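Manual de instalação e manutenção Plistis
Secção 4 — Tratamento e conservação de tampos de madeira

Esta secção aplica-se aos tampos de mesa em madeira da linha Norine, tanto na primeira aplicação de óleo como nas manutenções seguintes.
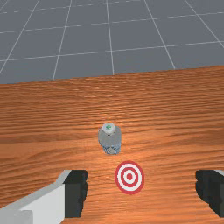 4.1 Antes de começar

O tampo deve permanecer no local definitivo durante dois dias antes de qualquer tratamento, com a embalagem retirada e as duas faces expostas ao ar. Durante este período não devem ser colocados objetos sobre a superfície. Evite a proximidade de radiadores, lareiras e saídas de ar condicionado.

Material necessário:
Óleo de acabamento Aller, embalagem de 310 ml
Lixa fina, própria para madeira
Panos de algodão que não larguem pelo
Luvas de proteção
Recipiente metálico com tampa e água, para os panos usados

ATENÇÃO: os panos embebidos em óleo podem entrar em combustão espontânea. Mergulhe-os em água imediatamente após a utilização e conserve-os no recipiente metálico fechado até à sua eliminação, de acordo com as normas locais.

4.2 Preparação da superfície

1. Aspire o tampo com uma escova macia.
2. Limpe com um pano ligeiramente humedecido em água, sem detergente, e deixe secar por completo.
3. Lixe sempre no sentido do veio, com pressão leve e uniforme. Não utilize lixadoras orbitais nas arestas.
4. Retire todo o pó, incluindo o que se acumula na face inferior junto aos pontos de fixação.

Nota: o lixamento localizado deixa zonas de tonalidade diferente depois de aplicado o óleo. Sempre que for necessário eliminar uma marca, deve ser lixada toda a face.

4.3 Aplicação do óleo

1. Agite a embalagem e verta uma pequena quantidade de óleo sobre o pano, nunca diretamente sobre a madeira.
2. Aplique uma camada fina no sentido do veio, de uma extremidade à outra do tampo.
3. Aguarde cinco minutos e remova o excesso com um pano limpo. O óleo que permanece à superfície torna-se pegajoso e terá de ser lixado.
4. Trate a face inferior do mesmo modo. Um tampo oleado apenas de um lado absorve humidade de forma desigual e pode empenar.
5. Deixe secar até ao dia seguinte, com a divisão ventilada, e aplique a segunda camada.

A mesa pode ser utilizada com cuidado após a secagem da segunda camada — a resistência plena a líquidos só é atingida mais tarde, conforme o prazo indicado no rótulo do óleo.

4.4 Utilização corrente

Os líquidos derramados devem ser absorvidos de imediato, sem esfregar. Utilize bases sob tachos, travessas e chávenas quentes. Não cubra o tampo com toalhas plastificadas por períodos prolongados, em particular durante o primeiro mês.

CUIDADO: não utilize produtos com amoníaco, lixívia ou cera de silicone. A cera impede a penetração do óleo em tratamentos posteriores e a sua remoção exige o lixamento integral da superfície.

4.5 Periodicidade

Recomenda-se uma nova camada de óleo duas vezes por ano. Nas habitações com aquecimento central, uma das aplicações deverá ser feita antes de dezembro. Registe cada intervenção na ficha de manutenção que acompanha o produto, indicando o óleo utilizado.

4.6 Assistência

Fissuras, empenos ou manchas escuras junto às fixações devem ser comunicados ao serviço técnico da Plistis, ao cuidado de Suqin Yao, antes de qualquer tentativa de reparação. O pedido deve incluir o número de série, gravado na travessa central, e uma cópia da ficha de manutenção. Para a montagem da estrutura e o ajuste dos pés niveladores, consulte a secção 5.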